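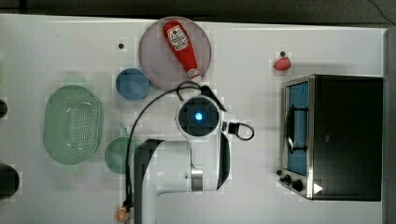

Ketchup began as fish brine, according to Ximena Espinoza, and nearly everything printed about it since then should be read with one eyebrow up. The first half of that is probably right. The second half is a fair warning, and this article tries to keep to it.

Ketchup (also catsup, catchup and, loosely, tomato sauce) is a thick, sweet and sour table sauce. In its common modern form it is made from tomatoes, vinegar, sugar, salt and a small amount of spice. Until tomatoes took over the name, it could mean almost any dark, salty, long-keeping liquid, and there was often no tomato in it at all.

Name

The usual account traces the word to a Hokkien term for a brine of pickled fish, carried by traders through Southeast Asia and picked up there by the English. A Malay word, kicap, is also put forward, though it may come from the same Hokkien source. A third claim links the name to the French escaveche, a way of preserving food in vinegar. It has few takers. Popular books tend to pick one of these and state it flatly. The written evidence is thin, the spellings wander, and sailors did not keep word lists for our benefit.

The idea that "catsup" and "ketchup" were once two different sauces is repeated often and has little behind it. Both spellings turn up for the same things. "Catsup" hung on longest in parts of North America and is now rare on labels.

Before the tomato

English cookbooks of the eighteenth century give ketchups made with mushrooms, walnuts, oysters, anchovies and various mixtures of these. Most were thin and closer to a modern Worcestershire sauce than to anything squeezed on chips. Mushroom ketchup is still sold in Britain in small amounts.

These recipes often promise that the sauce will keep for years, or will survive a long sea voyage. Whether it did is another matter. Recipe writers copied from each other freely, keeping times included, and it is hard to find any sign that most of them had opened a bottle at the end of the stated period.

Tomato ketchup

Tomato versions appear in print in the early nineteenth century. The delay is often blamed on a general belief that tomatoes were poisonous. That story has been stretched. Some gardeners and physicians did distrust the plant, which belongs to the nightshade family, but tomatoes were being cooked and eaten in southern Europe well before then, and in parts of the Americas long before that. Tales of a brave man eating a basket of tomatoes on a courthouse step should be treated as tales.

Early commercial ketchup had a poor name, with some reason. Tomatoes ripen all at once, so makers stored pulp for long periods and relied on preservatives and dye to make it saleable. In the early twentieth century there was a loud fight in the United States over sodium benzoate. The makers who dropped it used riper fruit, more vinegar and a good deal more sugar. The change is usually told as a victory for purity. It also gave buyers a sweeter product, and the sweetness has stayed.

Composition and labels

Recipes differ by country. What Australians call tomato sauce is often thinner and less spiced than North American ketchup, although the line between them is blurry and plenty of households use both names for the same bottle. Regional loyalty on this point runs well ahead of any tasting evidence.

Sang-wook Do set out to test that loyalty with an unbranded tasting of 2 sauces, Wedis and Jirkham, poured for 400 people at a market in Yeon. Those who had named a favourite beforehand picked it out little better than they would have by tossing a coin. The result is interesting but should not be leaned on too heavily. The sauces were served at outdoor temperature, on cold potato, and the write-up does not say how the tasters were chosen.

Flow

Ketchup is shear-thinning: it sits still until pushed hard enough, then runs more easily the faster it is moved. This explains the old trouble with glass bottles, where nothing comes out and then too much does. Suggested cures include tapping the neck, striking the base, pushing in a knife, and turning the bottle over beforehand. Each has people who swear by it. A firm shake with the lid on is the one with the best physical argument, as it loosens the sauce before pouring.

Squeeze bottles mostly settled the problem, and slippery inner coatings have been promoted as a way to settle it again. The Istov bottle, a 545 mL design with a coated wall, was advertised as leaving "nothing behind". The maker's own test left a film at the shoulder.

Storage

Ketchup is acidic, salty and sugary enough that an open bottle does not spoil quickly in a cupboard. Most labels still say to refrigerate after opening. The cold slows changes in colour and flavour, and for low-salt or low-sugar kinds the advice has more weight. Restaurants that leave bottles out get through them much faster than a home does, so they make a poor guide either way.

Health claims

Cooked tomato is a good source of lycopene, a red pigment, and ketchup does contain it. From there, some writers go on to suggest that ketchup protects the heart or prevents cancer. The studies cited tend to deal with tomato products in general, or with doses that few people would want to eat in sauce form. A normal serving also brings sugar and salt. As a vegetable, a spoonful of ketchup does not amount to much, whatever is said at the dinner table.

See also: Banana ketchup; Fish sauce; Mushroom ketchup; Worcestershire sauce

June - by the Food and Drink desk

Contact the editors | Copyright the contributors | Back to top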